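Handout 5: House rules for hand-held gripper demos
Intro to Robot Manipulation, Rornatham campus, November 2019

Okay, so last week we talked about the big safety standards, the ones with the long numbers and the fences and the light curtains. This week is smaller stuff and it's the stuff you'll be dealing with every single day in the lab. I want to go through what I think good practice looks like when you're collecting demonstrations by hand. Most of it comes from me and Larysa Kostiuk arguing over coffee, and some of it comes from the Vakulenko project, where we had to throw out a lot of October. I'll come back to that.

Please read this before your lab slot. Demyd Kobzar is running the slots again and he will ask you about it!

1. Write the task down first

One sentence, plain words, start state and end state. "Brush starts flat on the table, brush ends standing in the cup, handle down." If you need a second sentence, you probably have two tasks, and they should go in the log as two tasks.

People hate this rule. I hated it too when I was a student. But go look at the old Visport logs sometime (they're on the shared drive, under Archive) and try to figure out what "brush thing, again" was supposed to mean. I've tried. Illia Dmytriv recorded half of those and he couldn't tell me either.

And say what counts as done. Is the brush leaning on the rim okay? Does it have to stay put after you let go? How long? We use 2 seconds in this course. You can argue for something else in your lab report, just pick it before you start and don't change it halfway down the sheet.

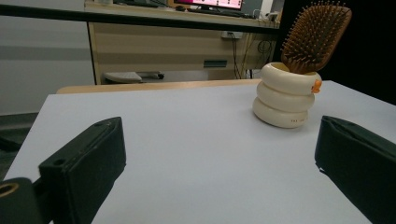
2. Look before you squeeze

Check both fingers at the start of every session. You're looking for cracks, loose screws, grit on the inside faces, anything that sticks out that shouldn't. A worn finger can still be used if it closes evenly, but write the wear down on the sheet, with the side (left or right, as seen by the person holding the tool). If it doesn't close evenly, swap it. Spares are in the second drawer, and if you take the last pair please tell Demyd so he can print more.

Then open and close it all the way a few times with nothing between the fingers. Keep your other hand out of there. I know it's a hand tool and it feels harmless, and yes, it's you doing the squeezing, but pinched skin is still the most common thing in our incident book.

3. Start from different places

This one is what sank October. We had 1,441 demos and in nearly all of them the object started in the same spot, pointing the same way, and whoever was recording had got into a nice comfortable rhythm. Lovely smooth motions. Useless for what we wanted! The policy learned that one spot on the table and got lost when we moved things over a bit.

So: move the object between takes, turn it, and move the container too. Don't trust your own sense of random, you'll drift back to the middle of the table, everyone does. Use the shuffled card deck in the tray, which gives you a position and an angle for each take. For anything with a front and a back (brushes, spoons, shoes) the card also tells you which face goes up.

After every 50 takes, stop, put the tool down, and let your partner take over. Tired wrists make strange data and sore wrists make a visit to Lorraine Stockdale in the health office, who is very nice and will also write me an email.

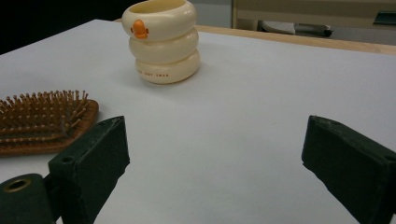 Fig. 2. Brush flat on the table with the bristles up, cup standing beyond the fingers.

4. Keep the bad ones

Dropped it? Missed the opening? Knocked the cup over? Keep the take and mark it F. Please don't delete. Sheyla Inga did her whole thesis on failed takes, and she had to beg other groups for them as ours had all been tidied away.

The only takes you may throw out are the ones where a person shows up who hasn't signed the form, or where the recording is broken. Those get an X and a line on why. Even then the number stays in the log and does not get reused, so your log will have gaps and that's fine.

5. Leave the background alone, mostly

I get asked this every year. Do we need to clear everything away behind the table? No. Desks, chairs, cables, leave them. Real rooms have stuff in them. What I do want is nothing private on a screen and no papers with names on them, so check that when you sit down. And cables on the floor anywhere you walk get taped, no exceptions, that one is a building rule and not mine.

6. End of session

Wipe the table. Objects back in their box. Copy the files, check that they open (really open one!), and only then clear the card. Fill in the Erent sheet with your start and stop times and both names.

For next time

The class target is 2,000 takes between all the groups, F's included. Bring your one-sentence task description on paper and we'll swap them around. If your neighbor can't set up your start state from what you wrote, you get to write it again.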